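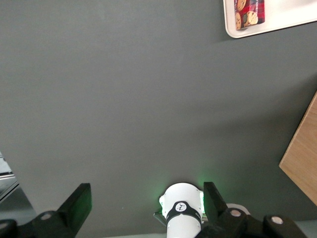
8月に入ってから、仕事のあとの時間をほとんどロボットアームに吸い取られています。Flotbridgeの卓上アーム用スターターキット、ついに借りちゃいました! 買ったんじゃなくて、月額のお試しプランです。いきなり買う勇気はさすがになかった……。

きっかけは単純で、前に使っていたHájekのグリッパー(あれはあれで好きでした)が、薄い箱や袋ものにとにかく弱かったんですよね。角のある積み木みたいなものは気持ちよくつかむのに、お菓子の袋になると急に頼りなくなる。で、Flotbridgeの指先は平たくて面で当たるタイプだと聞いて、じゃあ試してみようかと。

届いた箱はまあまあ重くて、玄関から机まで運ぶだけで腰にきました。中身はアーム本体、グリッパー、手首につけるカメラ、電源、ケーブル類、あとぺらっとした紙の説明書が一枚。詳しいことは全部Webを見てね方式です。Web版の説明書はわりと親切なんだけど、日本語のページだけ版が古くて、メニューの名前が実際の画面と違う。最初の晩はそこで1時間くらい溶かしました。英語のほうを開いておくのをおすすめします。

組み立ては手首まわりのネジが少し面倒でした。指の土台を留めるところ、工具の入る角度が限られていて、机に寝かせたり起こしたりしながらちまちま回す感じ。付属の六角レンチは短いので、手持ちの長いのがあるならそっちを使ったほうが早いです。カメラはカチッとはめるだけ。ここは本当によくできてる!

肝心の動きなんですが、教え方が2通りあって、手で直接アームを動かして覚えさせるやり方と、画面で位置を指定していくやり方。わたしは断然、手で動かす派です。ぐいっと持っていって、ここ、次はここ、とボタンを押していくだけなので、プログラムが苦手な人でもその日のうちに何かしら動かせると思います。画面で指定するほうは、数字を直したいときの微調整用かな。

お題はずっとクッキーの小袋にしています。赤いパッケージのチョコチップのやつを白いトレーにのせて、それをつまんで隣の木の板に移す、というだけの地味な作業。なんだけど、これがけっこう奥深いんです。トレーには縁があるから、指を下げすぎると先に縁に当たる。浅いと今度は袋の上のほうだけつまんで、ふにゃっと逃げる。おまけにトレーの向きがちょっとずれるだけで、つかむ角度も変えてやらないといけません。

続けて52回やらせてみた日がありまして、失敗は5回でした。どれも袋が斜めになっていたときで、まっすぐ置いてあればほぼ文句なし。前のHájekだと同じ袋で半分も取れなかったので、個人的にはかなり感動しました。しかもクッキー、割れてないんですよ(開けて確認して、そのまま食べました)。握る力を弱めに設定しておくのがコツです。初期値のままだと袋がべこっとへこみます。

机の話もちょっとだけ。うちの天板はつやのない濃いグレーで、これがたまたまカメラと相性がよかったみたいです。友人の家に持っていったときは白くてつるつるの机で、照明が映り込んで物の輪郭をしょっちゅう見失っていました。暗めのマットでも敷けばだいぶ違うはず。逆に、黒っぽい袋は濃い机だと苦手そうなので、そのへんは次に試します。

気になったところも書いておきますね。

まず音。動いているあいだは静かなのに、止まっている待機中に小さく「ジー」と鳴るんです。昼間は気にならないけど、夜10時をすぎるとわりと耳につく。わたしは寝る前に電源ごと落としています。

それからアプリ。更新のたびに保存した動作の並び順がリセットされるの、地味につらい。名前の頭に番号をつけてしのいでいます。問い合わせたら2日で返事が来て、次の更新で直す予定とのことでした。対応は丁寧だったので、期待して待ってます。

お値段は、お試しプランがひと月4000円ちょうど。送料は返すときだけこちら持ちです。毎日触る人なら安いし、週末しか触らない人だと、うーん、微妙かも。あと、気に入ったら払ったぶんの一部を購入代金から引いてくれるそうですが、細かい条件がページのかなり下のほうに書いてあるので、申し込む前に読んだほうがいいです。わたしは読まずに申し込んで、あとから冷や汗をかきました。

比較でよく名前が出るZestarbyのキットは、まだ触ったことがないので何とも言えません。カタログを見るかぎり、指先の交換が簡単そうなのはうらやましい。Flotbridgeは交換のたびにあのネジと格闘することになるので……。Stidsteadの展示会に両方並ぶらしく、行けたら触り比べてきます。

とりあえず来月も延長することにしました。次は袋を2つ並べて、片方だけ取らせるのをやってみるつもりです。クッキーの買い置きがもうないので、まずは買い出しから。握る力の設定値を知りたい方がいたらコメントください、メモを探して返信します!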